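What the robot budget looks like in February

I promised to write how we decided about the second arm, and Razia Tanoli reminded me two times already, so I do it this evening.

We had 3,000 for the whole year. My first plan was to spend almost all of it on a new arm from Dandirum and use it with the old gripper. Then I made a list of what stopped our work last year, and the arm was not on it. The fingers were on it, and the cables, and many afternoons when we waited for a spare part.

So the plan is different now. 1,000 goes to grippers and finger pads, from Clundis if they answer my email. 400 is for fruit and other groceries, baskets and small kitchen things. Razia says this is too much for fruit. I say she did not see the receipts. The rest stays closed until summer, and then we ask again for a price from Dandirum.

I also learned to ask for the delivery cost before I compare the offers. Ulico looked cheapest of the 3, but with shipping it was the most expensive one.

The next order is finger pads, two sizes, and one more set of cables for the wrist.

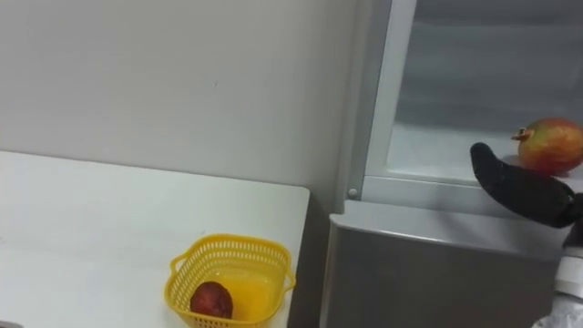
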